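Folding Knits at Home: What I Found Out
Project report, Stesberg course in textile care

My question was pretty simple: does the way you fold a sweater change how much shelf space it takes? I spent most of October on it (my closet has never looked better!) and did every fold on a bed, the way most of us do at home.

The dark knits were the hardest. They show every bit of pilling and every light speck, and the long sleeves never want to stay put. I'd bring one sleeve back over the body first, then mess with the other one until I gave up and started over.

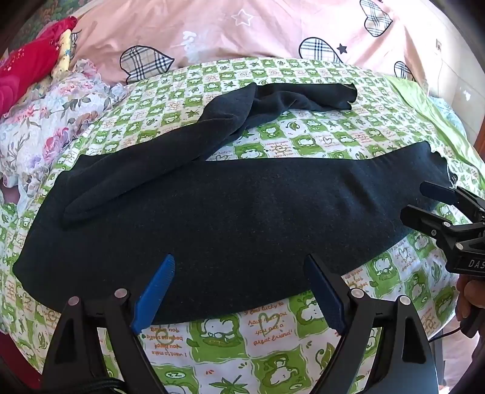
Photo: Jeanine Nijs

A patterned sheet helped me more than I expected, by the way. With green and white squares under a navy sweater I could line the hem up against the grid and skip the ruler.

I did 40 folds in all, using 2 methods. The flat fold won for shelf space, but the roll was quicker and I kept going back to it when I got tired. Next time I'd like to try thicker knits too, and maybe a table, my back was killing me by the end.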